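Support > Laundry > Zelta Washer Guide > Section 12: Soft Items

Search this guide Go

12. Washing plush and felt items

The Soft cycle is sold as safe for everything. We would treat that claim with caution. It is gentler than Normal, but felt can still shrink and dye can still run.

1. Read the care label. If it says surface wash only, believe it over the dial.
2. Dab a hidden seam with a damp white cloth. Colour on the cloth means hand wash.
3. Place the item in a closed mesh bag. Wash no more than 2 at once.
4. Select Soft, Cold. Ignore the "Refresh" option, which adds time and little else that we could measure.

CAUTION: Do not use bleach, including the kind labelled colour-safe.

Note: Strong reds are the usual offenders. Wash them alone, and check pale sewn-on patches before and after.
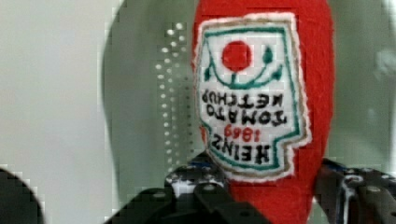
5. Dry flat, away from heaters. The dryer's Plush setting is, as far as we can tell, Low with a different name.

If error 284 shows, the load is off balance. Add a towel and restart.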